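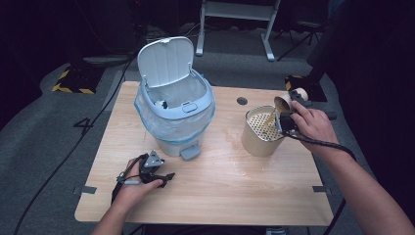 Kwadwo Ametepe asked whether leftover tea counts as liquid or as trash in the labels. Both, sort of. Pouring a drink off through a strainer is "drain", whatever goes in the bin after is "discard". Two labels, never merged.

Varnance table clearing set, readme, v6

What's covered: getting rid of leftovers at a table. Paper cups, trays, strainers, a pedal bin with a liner.

146 clips, 14 folders. Folder 8 is short — re-cut in July, dont mix with the old one.
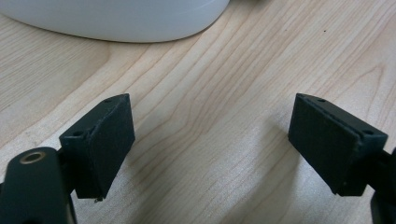 Start of a clip = first movement toward an item. Waiting over bare tabletop goes under "idle", keep it, don't trim. Braulio trimmed folder 3 before we agreed on this, so idle times there are no good.

Naming: folder_clip_label, lower case, no spaces.
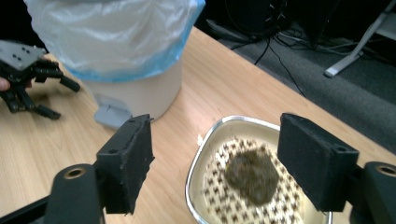 Flurmont Housekeeping Tasks Team

Lumps and clumps: label "solid waste" even if you think you know what it is. Tray stays "tray", with or without a mat in it. Bin liner is part of the bin, no seperate label.

Known problems
- "drain" and "pour" mixed up in folder 11
- lid state missing in folder 2

Fixes to Nabila Halim. Label list last changed August 2021.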